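4.2 Wooden utensils in the Flavel survey

Of the 827 households that returned the form, 90 percent kept at least one wooden spoon. Metal spoons were replaced less often, but wooden ones were used on more days of the week. Answers from Wakell followed the same pattern — the only clear difference was in storage, where drawers were more common than jars. We left out spoons bought within the last 3 months. Long, flat handles with an oval bowl (Figure 10) were coded as type B.

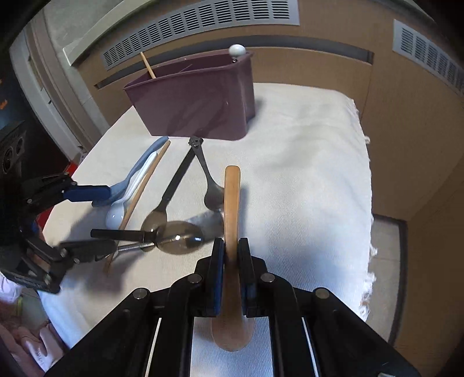 Maren Tolliday
Research Associate, Household Studies

Figure 10. Light brown wooden spoon with a flat handle and rounded tip. White ribbed cloth on the table.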